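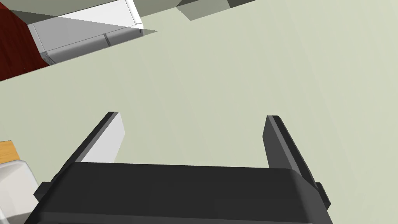

Gripper open, pale floor between the fingers.

2020-11-03

Putty, continued. Picked up where the last page left off. The Prerkolcombe sashes are stripped and primed except the long one with the split rail, which is still in clamps and can stay there.

Mixed batch 4. Whiting and linseed oil same as before but held back on the oil, added it a spoon at a time, and kneaded until my thumbs gave out. Batch 3 was too greasy, stuck to the knife and slumped off the test strip overnight. Batch 4 feels right so far. Rolls into a rope without cracking, doesn't shine on the bench paper. Weight of the finished ball 123 g, written on the lid with the batch number. Please everybody write on the LID, and on masking tape. Marker straight on the tin rubs off with oily hands and then we have mystery putty again.

The Floston ready-made is fine for bedding but skins over in the tub. Somebody left the lid up. Scraped the skin off and pressed cling film on top of what was left. Should be ok for small panes.
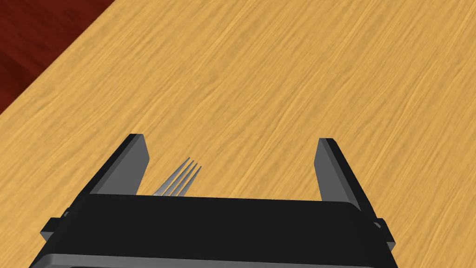 How long does the putty have to sit before we can paint over it? Until it has a skin that doesn't dent under a light fingertip, and in this cold that can mean weeks, so leave it alone and check it when you walk past.

Bedded the first pane in the small sash. Ran the putty into the rebate, pressed the glass from the edges (not the middle!! see last winter), set the points, trimmed the back. Corners still ugly. Pulling the knife towards me works better than pushing. The angle drifts when I get to the end of a run, need to stop short and come back the other way. Fikri Setiawan does his in one pull and they look poured. Asked him to show me and he said keep the knife clean and stop fussing. Ok.

Dusting with dry whiting and a soft brush took the oil off the glass nicely. Do not use the good brush. I used the good brush.

Primer: the bare patch near the meeting rail drank it. Second coat on there before any putty touches it or the wood will pull the oil out and we get crumbs, like on the Kusuma job.

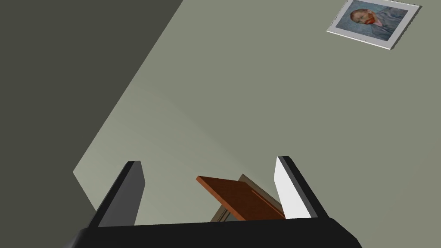 Glass and cutting

Old glass for the upper sash came out in one peice, very pleased. Edges cleaned up with wire wool and meths. There's a ripple through it that the owner wants kept, so it goes back the same way up, arrow in grease pencil on the top corner.

Redunard delivered the replacement panes. Quantity on the slip says 13, have not unwrapped. One corner of the wrapping is torn so go careful. Store on edge, on the felt, never flat.

Cutter is skipping. Oiled the wheel, tried it on scrap, still skips near the end of the score. Might be the wheel, might be me lifting early. New wheel is on the order list, and if that doesnt cure it then it's me
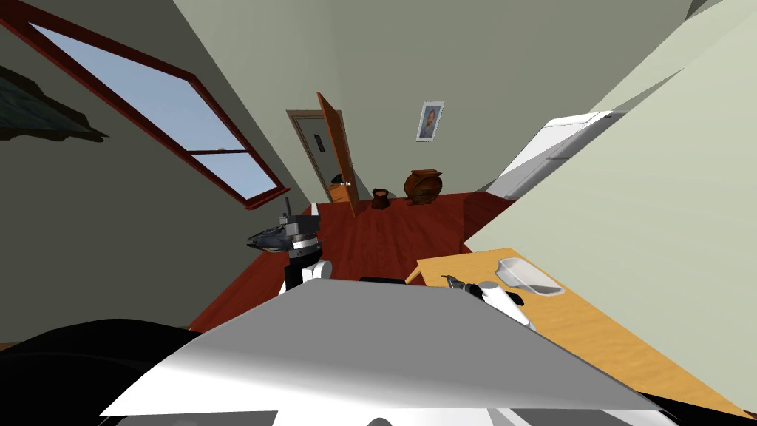 and I'll practice on offcuts before going near anything old. The narrow strips are the worst, they run off toward the edge. Try tapping from underneath first and use the running pliers only if the crack has already started.

To do
- take the long sash out of clamps, check the rail for twist
- press a thumb into the batch 4 strip, note it down here
- second coat on the meeting rail
- order whiting, cutter wheel, glazing points (the small ones)
- wash the good brush. Oily rags go outside, laid flat on the rail to dry, NOT in the bin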